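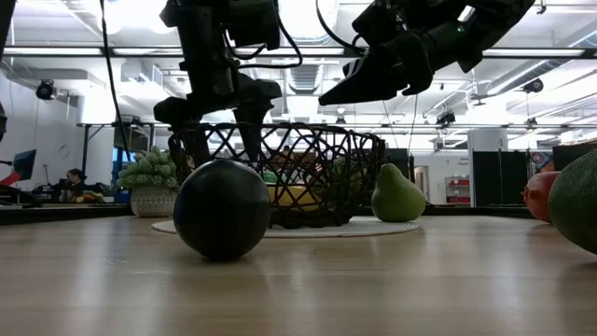
Apolline Rolland asked me last year, after the first version of this talk, why I put the fruit in a basket at all, if half of it goes bad at the bottom before anybody sees it. She keeps hers in a flat dish and looks at it every morning. I had no good answer then. The talk tonight is my longer answer, and I changed the order of it for her.

Notes for the speaker: fruit on the table
Trudcombe, evening group, 27/12/2023
(Say good evening. Ask if the back rows can hear me. Speak slowly, I am too quick at the start.)

Start with the picture

Leave it on the screen while people sit down. Say: a woven basket on a round placemat, a light wooden table, a plant in a pot beside it. Some fruit is in the basket and some is out of it. I want to speak about this second part, the fruit that is out, for most people think of the basket only.

Ask the room: who has a fruit basket at home? Who knows what is on the bottom of it today? Wait for the laughing to stop.

The basket

An open weave is good for two things. Air can pass through the sides, and the eye can pass too. In the picture you find something yellow and long through the gaps, low down, and you did not need to lift anything. With a deep china bowl you would have to dig.

The weak point is the weight. Soft fruit should never lie under hard fruit, and thin strands can leave a mark in ripe skin. At home I put one folded napkin inside. My mother used a cabbage leaf, but it must be changed often, and I am lazy.

Say here the story of the Giraldo market. I bought a basket there in September, very pretty, with a high handle. The handle was in the way each time I wanted a pear. I gave it to my neighbour for her wool and she is happy with it. (Keep it short! Last time this story was too long.)

The mat

The placemat under the basket looks like decoration. I think it is the most useful thing on the table. A basket with a rough base can scratch the wood, and if a fruit leaks, the mat takes it. Choose one which is wider than the basket, as in the picture, so that one fruit can stand on the edge of it. The green pear stands there on its broad end. It has its own place and it touches no other fruit in the basket.

Who goes in, who stays out

Go slowly in this part, people like to write it down.

Pears I keep outside until they are ready. A pear ripens from the inside, so you must press gently near the stalk, and I forget to do this if the pear is buried. When it gives a little, eat it the same day or put it in the fridge.

Avocados, the same. They ripen quicker beside a banana. If you are in a hurry, put both in a paper bag. If you are not in a hurry, keep them apart. The big dark green fruit at the right of the picture, the one with speckled skin, looks to me like an avocado, and I would leave it there on the wood, far from the basket.

The pomegranate is the patient one. The skin is hard and it can wait a long time in a cool room. It is also the heaviest for its size and I do not like it on top of anything. Show the small crown. Tell them that this crown is easy to break, and that I lay the fruit on its side for this reason. It also rolls less than you think, as the sides are a little flat.

Apples can go anywhere, but they make other fruit ripen faster. People always ask about this, so say it before the question comes.

For the very dark round fruit in front of the basket, ask the room what they think it is. I would not give a name from the screen. At the Zosar group they argued nicely over such a question and it woke everybody up.

The plant

One sentence only. A plant next to the fruit is pretty, but when you water it, lift the basket away first, for wet weave smells after some days.

Small exercise

Give out the paper plates and the fruit from the Emeo bags. There are 18 plates, so let people share in pairs if more come. Each pair makes an arrangement with at least one fruit outside the basket, and then explains why it is there. Stop them after ten minutes. Do not correct the arrangements, only ask: which one will you eat first, and can you reach it?

If there is time, weigh one portion of mixed fruit on the kitchen scale. I prepare 500 grams for two persons when I make the salad at the end. Lemon juice goes on the pear at once.

Questions I expect

Should I wash before it goes in the basket? No, wash when you eat.
What about fruit flies? Empty the basket every week and shake it outside. A cover of thin cloth helps in summer.
Can the basket be washed? Damp cloth, then dry it well, upside down, not on the radiator.

Give the basket back to the hall cupboard after, and take the knives home with me.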